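2020年3月24日 阴，下午有一阵小雨

早上六点半醒的，没赖床。煮了一个鸡蛋，热了昨天剩的粥。出门前把阳台的窗关了，天气预报说有雨。结果忘了带伞，走到楼下又回去拿，差点没赶上车。

今天去Mallon看机械手的演示。这件事上个月就定了，中间改过一次时间，前天晚上Afroza Nanayakkara发消息来确认，说上午十点，到了在门口登记。她在Mallon管演示这一块，我们以前只在邮件里说过话。路上换了一次车，到的时候九点四十，门还没开，在外面站了一会儿。门卫让我填表，写姓名、单位、电话，量了体温，发了一张临时卡。卡的夹子是坏的，我一直拿在手里。

Mallon的地方比我想的小，一层楼，走廊很长，右手边是办公室，左手边是几间做试验的屋子。Afroza个子不高，说话很快，中文说得好，只是有些术语用英文。她先带我去会议室坐了二十分钟，讲他们这两年做的东西。主要是两个项目，一个叫Genell，是五指手，就是今天要看的；另一个叫Clarnano，是指腹用的触觉垫，单独做，也卖给别家。Birhane是他们给手写的控制软件。她说三样东西本来是三拨人，去年才并到一起，并的时候吵过不少次，接口改了又改。

我问了价钱，她没有正面说，只说小批量的价格还在定，四月会有一份报价单。我记下了，到时候要追一下。

会议室的暖气开得太大，我把外套脱了。她给我倒了一杯茶，茶叶放得多，有点苦。桌上有一份资料，印得很简单，四页，前三页是讲手的，最后一页是联系方式。资料上写一只手累计做过900次抓握以后要检查一次关节。我问为什么是这个数，她说是早期定的，后来关节换过，这个数没有跟着改，他们自己现在也不按这个来。这种话她肯说，我觉得还是可以的。

接着去看演示。试验的屋子布置得像住家，她说他们想让手在普通房间里干活，所以不用那种白墙的实验台。今天的任务是家里常见的几样：摸柜板、捏布、捡东西。操作的是一个年轻人，坐在旁边看屏幕，基本不说话。Afroza站在我旁边讲解。

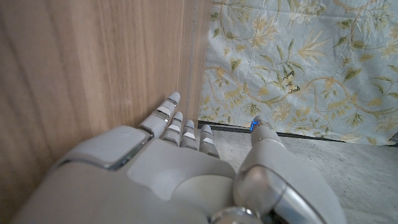 阅读时间：约8分钟

先说手本身。外壳是白色的塑料，哑光，关节的地方是银色金属，擦得很亮，拇指根上那个大关节能照出屋里的影子。手指内侧一节一节贴着浅灰色的垫子，那就是Clarnano。拇指靠近指尖的地方有一个小蓝灯。我问灯是做什么用的，Afroza说亮蓝色就是Birhane已经接管，手可以动；如果变成黄色，人就要退开。整个上午我只见过蓝色。

第一项是摸木板。手张开，慢慢往木板那边靠，快碰到的时候速度降下来，降得很明显。碰上以后，屏幕上有一条曲线抬起来，操作的年轻人指给我看。手指顺着木纹往下滑了一小段，停住，再回来。Afroza说这一步是要找板的边，找到边才谈得上开门、扶门。做了三遍，有一遍没找到，手停在半路，等了几秒自己退回去了。她说那是软件里设的，读数不够就不往下做。我觉得这个处理是对的，宁可停下来。

第二项是捏布。墙边挂着一块花布，浅蓝灰的底，上面印的是藤和小叶子，还有一只蝴蝶，跟我妈以前用的一块桌布有点像。要捏的是布的下摆，离地面很近。这一项难，布是软的，一碰就跑。头两次都捏空了，第三次捏住了，提起来一点，又放下。Afroza说他们在布上花的时间最多，去年一年记下了759次失败，每一次都写了原因，最多的一种是指尖先碰到地面，以为碰到的是布。我说那地面和布摸起来应该很不一样，她说人觉得不一样，可是垫子隔着一层皮，压得轻的时候读数差不多。这一点我以前没有想到过。

第三项是从地上捡东西，捡的是一个瓶盖和一支笔。瓶盖捡起来了，笔滚了一下，操作的人把它摆正，再捡，也起来了。地面是浅灰色带细点的那种，Afroza说他们特意挑的，因为细点多的地面，靠相机看的时候容易看错，小东西混在里面不好找。她说软件组最早想要纯色的地，省事，她没同意。

三项做完差不多十一点半。我问能不能让我用手去碰一下，她让操作的人把手锁住，蓝灯没有灭，她说锁住的时候灯也亮，这个以后要改，不然容易误会。我捏了捏食指的指腹，垫子比想的硬，像新的橡皮。关节推不动。外壳摸上去有点凉。

中间有个小插曲，说出来也不大。操作的年轻人要重启一次软件，重启用了四分钟，屋里没人说话，我就看着墙。Afroza有点不好意思，说平时没有这么久。我说没关系，我们单位的打印机也要等这么久。

中午在他们食堂吃的。人少，座位隔开，一人一张桌子，所以吃饭的时候没怎么说话。两荤一素，青椒肉片，豆腐，炒白菜，汤是紫菜的。白菜炒老了。米饭可以再添，我没添。

下午回会议室谈了一个小时，把我带去的问题过了一遍。记在这里，免得后面忘：

一，线的问题。手背到腕的线现在是走里面的，修的时候要拆外壳。她说拆一次要四十分钟，熟手可以快些。

二，垫子的寿命。Clarnano的垫子是可以单独换的，一片一片换。她说正常用超过300小时要看一看边上有没有翘起来，翘了就换，不翘可以接着用。换垫子不用送回去，自己换就行，有一个小工具。她拿出来给我看了，像一把钝的小铲子。

三，左右手。现在只有右手。左手图纸有了，模具没开。

四，软件。Birhane要连他们的授权，断网可以用，但是升级要联网。我说我们那边的网管得严，她说可以给离线的包，要提前说。

五，力气。这一条她答得含糊，说要看怎么拿，拿的姿势不一样差得很多。我请她把测过的几种姿势列个表发给我，她答应了，说这周内。

还有一个问题我没问出口，就是万一以后他们不做了，备件怎么办。当时觉得问了不太好，出门又后悔，应该问的。明天写邮件的时候加上。

两点多告辞。Afroza送我到门口，还卡的时候门卫翻登记本翻了半天，把我的名字写错了一个字，我改过来了。外面在下小雨，伞总算用上了。

回来的车上把笔记理了一遍。对这只手的看法，大致是这样：做得细，关节和外壳都讲究，动作慢，慢得人站在旁边放心。捏布那一项不稳，三次成一次，拿来干活还早。找板边那一项我倒觉得可以先用起来，我们库房的柜门都是木板的，跟他们演示的差不多。要是只做开门、扶门，不碰软的东西，也许今年能试。不过这要看四月的报价，价钱高了上面不会批。

到家四点差十分。鞋湿了，塞了报纸放在暖气边上。给老陈打了个电话，把情况说了一下，他关心的只有一条，就是坏了谁来修。我说垫子自己换，别的要问。他说那就问清楚再讲。

晚饭下的面条，卧了一个蛋，今天吃了两个蛋了。洗碗的时候我留意了一下自己的手，抹布从水池边上滑下去，拇指和食指一夹就夹住了，根本没有看。又试着轻轻地捏，闭上眼睛，指尖碰到台面还是碰到布，我是分得出来的，压得很轻也分得出来。

给Afroza的邮件写了一半，先存着，明天上午再看一遍发出去。要附的东西：五个问题的记录，请她核对；姿势和力气的表；离线包怎么申请；备件。

临时想起来，会议室那份资料我忘了拿，放在桌上了。邮件里再要一份电子的。

十点二十，睡。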